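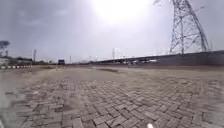 How to tape your fingers for climbing

Many people in our club at Breltow ask me how I tape my fingers before a long session. I learned it from Marilou Soriano, who was climbing already for many years when I started, and I changed only small things after. I write here the method which works for me. I am not a doctor, so if the finger is swollen or you heard a pop, please do not tape it and climb. Go and show it to somebody who knows.

What you need

Zinc oxide tape, the stiff kind, 4 cm wide or narrower. The stretchy tape from the pharmacy is too soft for this.
Small scissors.
Clean hands without chalk or cream.

Preparing the tape

Tear off a piece as long as your forearm. Then tear it along its length, so you have a strip of nearly 1 cm. Make a little cut at the end first and the tape will tear straight. I prepare five strips at home and stick them on my water bottle.

The X method

1. Bend the finger a little, as if you hold a mug. Keep it bent until you finish.
2. Start on the bone between the knuckle and the middle joint. Go around two times, firmly.
3. Bring the tape across the palm side of the middle joint, diagonally, to the next bone.
4. Go around this bone two times.
5. Cross back over the joint on the palm side, so that you see an X.
6. Finish with one more turn on the first bone and press the end down well.

Check it

Make a fist. It should feel a bit tight, but possible. Press the fingertip and look how fast the color comes back. If it stays white, or if the finger feels cold, take the tape off and begin again with less pull.

For split skin

If you have only a cut on the tip, one strip over the tip and two turns around it are enough. The tape will slide on polished holds, so I use this only on the easy routes, or when I go to Moldovan wall where the rock is very sharp.

After climbing

Remove the tape the same day. Old glue can be cleaned with a drop of cooking oil. Gemma Greenwood asked me if she can leave it overnight, and my answer was no, the skin becomes soft and splits more easily the next day.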